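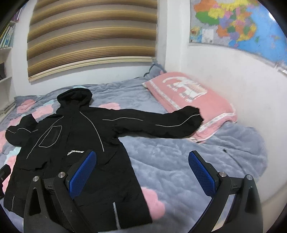 4. Adding a rental unit and its tenant ledger

Before you start, have the signed lease in front of you. Pralness will ask for things that are in the lease, and it will not accept "whatever we agreed on the phone."

4.1 Create the unit

1. Open Properties and choose the building the unit belongs to. If the building isn't listed, go back to section 3 and add it first.
2. Tap Add unit.
3. Type a unit name of up to 85 characters. "Upstairs left" is fine. "The one with the bad radiator" is also fine, but it prints on the tenant's statement.
4. Enter the floor area and pick square feet or square meters. The default is square meters, which has produced some very roomy studios.
5. Tap Save. The unit shows as Vacant until a lease is attached.

Note: One building can hold up to 1000 units. If you are getting close to that, you probably have a person for this.

4.2 Attach the lease

1. From the unit page, tap Lease, then New.
2. Enter the start date, end date and monthly rent. For a month-to-month lease, leave the end date blank.
3. Enter the deposit in its own field. Do not add it to the first month's rent. Pralness will count it as income and your yearly summary will look wonderful and be wrong.
4. Choose the day rent is due. Days 29 to 31 roll back to the last day of shorter months.
5. Tap Activate.

Caution: Activating a lease sends the tenant a welcome email straight away. There is no undo for email. Check the rent figure twice -- a missing zero is very popular with tenants.

4.3 Bring in old payments

If you kept records in Skillero or Fendetti, export them as a CSV file and use Ledger > Import. Payments are matched to tenants by last name and unit.

1. Select the file and wait for the preview.
2. Fix any rows marked in orange. Names with accents (Ozoliņš, for instance) turn orange if the file was not saved as UTF-8. Save it again in that format and reload.
3. Tap Import.

Error 968 means that the file is open in another program. Close the spreadsheet and try again. Yes, the other window too.

Note: Imported payments are locked after 4 days. To change one later, add a correction line in the ledger and say what it's for.

Section last revised 2019-01-25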